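# The Long Way to a Closed Lid

*Packing looks like a solved problem until a learning system has to be shown how it is done*

Most of the work of teaching an arm to handle a cardboard box consists of putting the box back where it was. An operator guides the arm through a motion, the recording stops, someone resets the table, and the recording starts again. At Bundanetti, a small firm that builds handling software for packers of mail-order goods, a good hour yields 11 usable examples. A bad one yields four.

The company's current project, called Skasik, is aimed at the last stage of packing: placing an item into a carton with padding already in it, then closing the lid. People do this quickly and with little attention. Fixed automation also does it well, provided every carton is the same size and arrives in the same position. Skasik is meant for the packers in between, whose cartons change several times in a shift and whose benches were never designed around a machine.

The method is imitation learning. A policy, meaning the program that turns sensor readings into arm motion, is trained on recordings of a person performing the task through the arm. Each recording is an episode. It holds the joint positions, the state of the gripper, the camera views and a time stamp for each, together with a short written label saying what was attempted. The policy is never given a rule about cardboard. Whatever it learns of cardboard has to be present in the episodes.

## What goes into an episode

The first plan at Bundanetti called for 200 episodes of one carton in one position. These were collected in February, on a single table, by one experienced operator. The resulting policy could place a small item in the carton with few errors. When the carton was turned by the width of a hand, it failed on most attempts. It reached for the location where the opening had been during training and pressed its fingers against the front wall.

The failure is a familiar one. Identical demonstrations contain very little information about which features of the task matter. If the carton never moves, a policy has no reason to look at it. It can achieve a low training error by memorizing a path through the air.

The second plan varied four conditions: the position of the carton, its rotation, the angle of the lid at the start, and the arrangement of the padding. Positions are drawn from a list before each episode and the operator is not allowed to choose. This rule was adopted after a review of the early data showed that operators left to themselves placed the carton wherever the arm could reach it most comfortably. The far corners of the work area were nearly absent from the set.

Padding proved the hardest of the four conditions to control. Soft material does not return to its earlier shape after an item has been pressed into it, and it hides the bottom of the carton from a camera mounted to one side. A depth reading gives the height of the topmost fold, which may sit well above the surface that will support the item. The team considered replacing the padding with a rigid insert. It kept the padding, on the grounds that customers use it, and accepted a slower reset.

## The operator as a source of error

Every demonstration carries the habits of the person who made it. Some operators pause above the carton before descending. A policy trained on those pauses learns to pause as well, and since nothing in the sensor readings marks the end of the wait, it can hover for a long time. Trimming idle stretches from the recordings removed most of this behavior. It also removed a few moments in which the operator had a sound reason to wait, such as a lid that was still swinging.

Different operators also solve the same problem differently. In closing a lid, one will push from behind near the hinge, while another will hook the upper edge and draw it forward. Both methods work. A policy that averages them may send the gripper to a point between the two, where it touches nothing. Newer training methods can represent several distinct solutions and commit to one, but they need enough examples of each. Bundanetti now asks operators to record the strategy in the label and keeps the two groups at similar sizes.

Corrections are handled separately. An operator who misses a grasp is told to continue, recover and finish the task. In earlier rounds such episodes were thrown away as flawed, and the policy trained on the remainder had no knowledge of how to get out of trouble. Once it drifted from the demonstrated path, its errors grew until the run had to be stopped. Recovery episodes now make up a fixed share of each batch, and they are the slowest to collect.

## Ordinary rooms

Skasik's data are gathered in two kinds of place. One is a bench at the company's workshop, with even lighting and a plain dark surface. The other is a group of furnished rooms, with wooden tables, doorways and whatever else is in them. The rooms were added at the suggestion of Tessier, a packer of household goods that is testing the software at one of its sites. Its benches stand in a converted house, and policies trained only on workshop data performed poorly there.

The rooms cost time. A sensor stand has to be set up and its position relative to the arm measured again at each location. Daylight changes over an afternoon, so that a white lid against an off-white wall may be distinct in one episode and nearly lost in the next. Wood grain has its own effect: the lines run straight and have strong contrast, and an early version of the carton detector sometimes took the seam between two boards for the lower edge of a box.
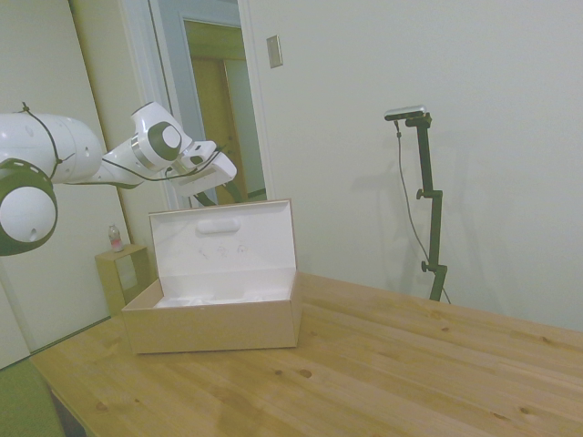 Calibration is checked at the start of each session and again after any break. The operator brings the gripper to a set of marked points, and the software compares the position reported by the joints with the position seen by the sensor. If the two disagree beyond a small tolerance, the stand is measured again. Episodes recorded since the last good check are set aside. Most can be repaired later by solving for the offset, but the repair is done by hand and is seldom worth the effort for a short session.

Cables receive similar attention. One that tightens as the wrist turns can add a load the arm has to work against, and that load appears in the recording as if it belonged to the task. Routing is therefore part of the session checklist, along with the condition of the fingertips and the free space at the edge of the table.

## How much is enough

There is no reliable way to say in advance how many episodes a task requires. Bundanetti trains a fresh policy after each batch and tests it on carton positions withheld from the training set. When an added batch no longer improves the result, collection of that condition stops and the effort moves to another. The curve for carton position flattened early. The curve for padding has not flattened yet.

Storage and review tools come from a separate package, Juronix, which plays back the camera views beside the joint readings and lets a reviewer mark the start and end of each phase. Review takes about 4 minutes per episode, longer than the motion itself. The company has tried automatic marking. It performs well on grasps, where the gripper state changes sharply, and poorly on contact with the lid, where the change in the signals is small and spread over time.

The next batch will introduce cartons with worn hinges, whose lids do not stay upright without help. Operators have asked for a second arm to hold the lid during these episodes. For the present they will work with one, and the order of the task will change: the lid is to be pushed fully back and released before the item is picked up. Whether the policy can learn to check that the lid has stayed down, and return to it if it has not, will depend on how many of the recordings include a lid that falls.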